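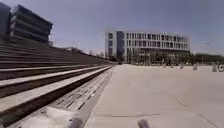
The stepped seating on the south side of the square, with the white building on Juradska beyond.

The stepped seating at the Hamden campus was built as a way of getting people from one level to another. Its use as a place to sit came later, according to the head of grounds and public spaces, who has been responsible for the square and its surroundings for nine years and who met with the Bulletin on a Wednesday morning to discuss the steps, the paving below them and the work planned for the coming season.

"The original drawings call it a stair," she said. "The word seating does not appear on any sheet I have been able to find. There is a stair, there is a drain and there is a square. When I started here, people were already eating lunch on it, so the drawings had been overtaken by then."

The drawings in question are held by the facilities archive under number 3771. They were prepared for the first phase of the square and amended twice during construction. The second amendment widened the treads, a change made at the request of the contractor, Isitside, which had proposed a deeper concrete unit that could be cast and set more quickly. The head of grounds regards that decision as the most important one taken on the project.

"If you have a normal stair, you can sit on it, but you are in the way and your knees are up by your chin," she said. "With a wide tread, someone can sit and someone else can walk past behind. I do not believe that was discussed at the time. The minutes talk about cranes and delivery dates."

Asked how many people the steps can hold, she explained that the office works with a planning limit for organized events. The steps may be used by up to 586 people, a figure set by the width of the routes leading off the square. Daily use is not recorded, and she said she had no wish to begin recording it.

"For an outdoor lecture or a concert we need a limit and we need stewards at the top and at the bottom," she said. "For a Tuesday in spring we need people to take their lunch wrappers with them."

The conversation then turned to the long drainage strip at the foot of the steps, a feature that takes up a larger share of her department's time than visitors might suppose. Rain falling on the steps runs down from tread to tread and is meant to be caught along this line before it can spread across the paving. The channel underneath is shallow. Leaves collect in it each fall, along with gravel, bottle caps and pens.

"It is one continuous line, and that is its strength and its weakness," she said. "It looks very orderly. It also means that a blockage anywhere along it shows up as a puddle somewhere else, and you have to work out where the trouble began. My crew lifts the sections one at a time, starting at the low end. It is slow work and it should be done early in the day, before people want to cross."

The channel is cleared on a regular schedule, with an additional round in September, when the square is prepared for the return of classes. Several sections of the grating were replaced last year after they had begun to rattle underfoot. The replacement sections were supplied by Rana, a regional foundry and metalwork firm that also maintains the handrails on the upper terrace. According to the head of grounds, the new sections were noticeably brighter than the old ones for some months, and her office received letters on the subject.

"Two letters," she clarified. "Both were polite. I answered that the color would settle, and it has, more or less."

The head of grounds was also asked about the relation between the steps and the buildings around the square. The large white building in the distance, with its even rows of windows and its tall section of dark glass, is often used in campus publications, and she acknowledged that it draws the eye. She described the steps as pointing toward it, although the two were designed by different offices and at different times.

"You sit down, and you are looking along the paving toward that building," she said. "It is a calm thing to look at. The windows are regular, the roofline is flat, and there is plenty of sky over it. The dark building at the top of the steps is heavier. Opinions on it differ, and I have heard most of them. I would say that it gives the steps something to lean against."

Proposals to plant trees on the open paving have been submitted to her office on several occasions, most recently as part of the Juradska corridor study. The study recommended shade at the edges of the square and on its eastern approach. It did not recommend planting in the middle, where emergency vehicles must be able to pass. The head of grounds supports the recommendation at the edges and expressed caution about its timing.

"A tree in paving is a commitment," she said. "You need soil volume, you need water, and you need a person whose job it is to look at that tree for the first few summers. I would like the money for the person to be agreed on before the money for the tree."

Shade remains the most common request from those who use the steps. Pale concrete gives back a good deal of light on clear days, and the lowest treads can be uncomfortable to sit near for anyone reading from a screen. The office has considered temporary canopies and has twice declined them, on both occasions because of wind. Portable seat pads were tried for one season and were withdrawn when most of them could no longer be located.

Repairs to the concrete itself are due to begin once the weather permits. The work is limited to the front edges of the treads, where small chips have appeared as a result of skateboards, delivery carts and ordinary wear. Isitside has been retained to carry out the repairs and will work in short lengths so that a part of the steps remains open throughout. A test patch was approved after a long discussion over the shade of gray.

"Matching old concrete is difficult," the head of grounds said. "The sample looks right in the office, and then you carry it outside and it looks blue. We put our samples down on the steps themselves and left them there through a winter. I chose the one I had trouble finding again."

She was less certain about the future of the upper terrace, where the handrails are nearing the end of their service life and the lighting is to be reviewed. A budget request has been submitted. No decision is expected before the summer, and she declined to estimate the cost.

Asked finally whether she uses the steps herself, she said that she does, usually late in the afternoon and usually toward the upper end — a habit she attributed partly to the view and partly to the fact that the drain is harder to see from there.

Questions about booking the steps for an event should be sent to the Office of Grounds and Public Spaces, Hamden campus. Requests for the September period should be made before the end of the spring semester.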